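Wiltidel to standardise returns bins at kerbside exchange sites

Mar 10, 2025 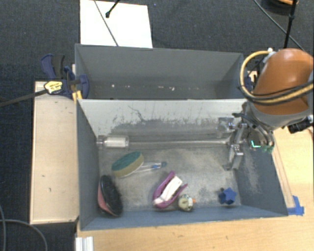

Grey bins, one set behind the other, the front one with a scuffed interior.

Wiltidel Council will change the way small household goods are received at its exchange sites, after a review found that mixed container sizes were slowing the sorting of donated items.

Under the revised procedure, adopted last week, all sites will use a single rectangular bin format for items that fit in one hand. Larger goods will still be taken at the side counter. The change applies to the Herkier Road, Prandberg and Station Street sites and takes effect in stages over the coming months.

The review was prepared by Lorena Paredes, the council's resource recovery engineer. It covered 114 intake sessions and recorded the time between an item being handed over and its being placed on a shelf, sent for electrical testing or rejected. The median was 74 minutes at sites using mixed containers and 58 minutes at Prandberg, where one format has been in use since November.

Most of the difference came from re-handling. Where crates did not match, staff emptied goods from one container to another before they could be stacked on the trolleys. Each transfer also required a new intake label, and the report lists duplicate labels as the most common recording error.

Breakages were not measured directly. The report notes that glassware and ceramics are already separated at the counter and recommends that this continue.

Bins will be filled to no more than two-thirds of their depth. Batteries, aerosols and sharps remain excluded and should be taken to the hazardous waste drop-off on Domínguez Street. Textiles will be accepted in tied bags only.

Existing bins will be kept in service where the rims and bases are sound. Surface scratches and staining are not grounds for replacement under the new standard, but a split corner or a warped rim is. Si-woo Lim, who manages site operations, told the meeting that roughly 30 replacement units would be needed in the first stage and that the cost could be met from the current maintenance allocation.

Councillor Damir Todorova asked whether the new format would reduce floor space for the public at Station Street, the smallest of the three sites. Lim said the trolleys would be moved behind the counter and the aisle width would not change.

A separate proposal to extend Saturday opening hours was deferred. Councillor Colette Baudry said the matter should return once labour costs for the winter roster were known.

Herkier Road will change over first, followed by Station Street. Prandberg needs only new labels and will stay open throughout. Residents do not need to book, and the limit of two boxes per visit is unchanged.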